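Lornero and District Community Forum
Board: Clubs and Groups
Topic: Youth service club, second year, do we change the hours rule?

trirkum_road
Posted April 7, 2020
The youth service club is due to sign up its second lot of members in September, assuming the hall is open again by then. Before that we need to sort out the hours rule. At the moment every member has to log 70 hours over the school year to get the certificate and stay on the books. A few families have told me it's too much for kids in Year 12. I'd like to drop it to something they can fit around exams. Thoughts please, from parents as well as the adult club.

Gianni Cirillo
I'd leave it where it is. My two both did it last year and neither of them missed a school assessment. Most of it went on the Saturday breakfasts and the creek clean-up, and those were finished by lunch. If the number comes down you'll have members who turn up for the induction dinner and the photo and that's it.

marg_w
Gianni, yours live in town. We're out past the Trirkum turn-off and every breakfast is a 40 minute drive each way for me. The driving doesn't count as hours. I don't think it should, but please don't tell me it's finished by lunch.

Gianni Cirillo
Fair point about the drive. I still think the rule should stay the same for everyone. Maybe out-of-town kids could do more of theirs in blocks, like the show weekend.

trirkum_road
The show weekend might not run this year, so I wouldn't plan on it. There is also the question of what counts. Last year we accepted the library shifts and the nursing home visits but knocked back the hours Nina's group put in at the trash and treasure stall (Plunder), as it was a fundraiser for the club itself. Some of the kids were pretty unhappy.

plum_jam
They were right to be unhappy. The stall made $2746, which paid for the whole school supplies drive. If the money goes out to the community then the work that raised it is community service. I was on that stall from 6 in the morning and the kids were there before me.

Gianni Cirillo
By that reasoning selling raffle tickets at your own front gate counts too. The line was drawn at direct service and it was in the handout everyone got at the start of the year.

plum_jam
It was in the handout on page four. I'm not saying they weren't told. I'm saying the line is in the wrong spot.

dusty_boots
I've no strong view on fundraising. I'd like to see the hours sheet changed though. Having to get a signature on the day from the person in charge is a nuisance when that person has gone home already. My daughter lost about six hours that way. Could it be a signature within a fortnight?

trirkum_road
Yes, I think a fortnight is reasonable and I'll put it up at the next meeting, whenever that is. We'll probably do it by phone.
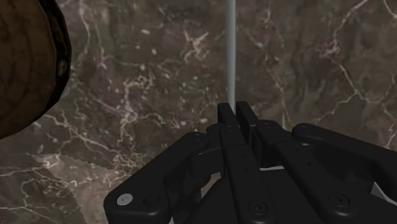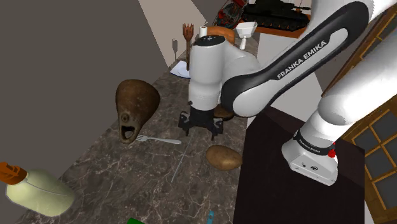

marg_w
Would the fortnight apply to hours from this year as well? There were a few at our end who gave up chasing the signature for the tree planting. They'd be short without it.

trirkum_road
I don't see why not, provided whoever ran the day remembers them being there. Send me the names.

creekside
Coming at this from the adult club. We agreed to sponsor the youth club on the basis that the kids would set their own rules, with two of us at the meetings to help out. So far in this thread I've read a lot of parents and not one member. Has anybody asked them?

Gianni Cirillo
They had a show of hands in the last week before the hall closed. My youngest says it was close but most wanted to keep the hours as they are.

plum_jam
Half of them were away that week. I wouldn't call that a vote.

creekside
Then it should be done again properly with everyone. An email would do it. Three questions: how many hours, does fundraising count, and how long to get a signature.

trirkum_road
Happy to do that. I'll write it up over the school holidays and send it to members only, with a copy to the adult club. Parents can talk it over at home but one reply per member please.

marg_w
Can you add a fourth about car pooling from our end? There are five families out here and we could take turns if somebody had the list.

trirkum_road
Will do. Message me your number if you don't mind it going on the list.

dusty_boots
Put us down for car pooling too, we go past the turn-off anyway.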